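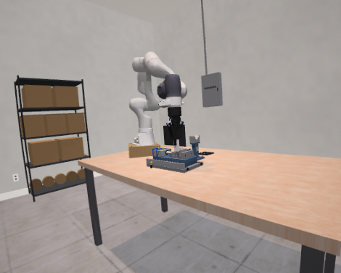
Sumeya Alemneh wrote in after the July issue to ask if she could still do a 60-day rollover this year, and whether the clock starts when the check is cut or when it lands in her mailbox. Good question (I had to look it up myself, years ago!). It starts the day you receive the money. You get one IRA-to-IRA rollover in any 12 months, and that covers all your IRAs together, so opening a second one at Skonbridge won't buy you another try. Direct transfers between custodians don't count toward the limit, and that's how I move mine, even with the 3 extra forms.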